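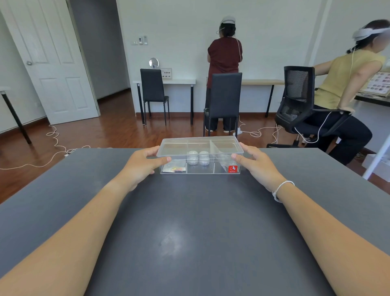 Kuredberg Craft Room: minutes of the July users' meeting

Present: Gemma Bellini (chair), Knut Grube, Ute Kramer, Selina Eder (minutes)
Apologies: Benedikt Kramer

The meeting opened at 6:30 p.m.

1. Minutes of the last meeting

Approved with one correction. The shelf in the hall was put up by Knut, not Benedikt.

2. Small parts storage

Ute asked for a decision on the clear boxes before any more are bought. The one on the gray table has a lid and three compartments, and she would like it used as the pattern for the rest. At present it has a small bag with pale orange and yellow items on the left, four round white containers in the middle, and a folded clear plastic sheet or bag on the right.

Knut said three compartments are too few for people who work with beads, and that he would end up with bags inside bags. Selina said the old boxes had twelve and half of them were never filled. Gemma pointed out that the round containers stack two high in the middle compartment, so small things can go in those.

Agreed: three compartments for general supplies. Knut may keep his own divided tray, with his name on it.

Agreed: loose items go in a bag or a round container before they go in a box. Lids stay on when boxes are carried between tables.

Labels were discussed at some length. Ute prefers them on the lid and Selina prefers the front, as lids get swapped. Front it is. Labels should go on the left so that they don't cover the logo sticker on boxes that have one at lower right.

Action: Selina to write the labels. Ute to sort the contents of the old boxes and bring a list of what can be thrown out.

3. Buying more boxes

Gemma had two quotes, from Porari and from Rieger. Rieger is cheaper per box but wants a minimum order of 70, which is more than we could store. Porari will sell any number. Of the 575 left in this year's supplies budget, part is already promised for thread and glue.

Agreed: order from Porari, starting with a small batch. Knut asked that the lids be checked on delivery because the last lot did not close properly.

Action: Gemma to place the order.

4. Desks and tables

The desks along the wall are to be kept for cutting and color matching. The small round mirror and the board with the color swatches stay on the white desk. Ute had found the board in the hall twice and would like it put back after use.

The dark table has some faint scuffs. Selina suggested a cover. Knut was against it, as covers slide about when you are cutting. Left as it is for now.

5. Wood floor

Vurnow have offered to oil the floor in the long break. Everything would need to be moved out for two days. Held over until Benedikt can attend, as he spoke to them last.

6. Any other business

Knut asked for a second pair of good scissors. Agreed.

The meeting closed at 7:40 p.m.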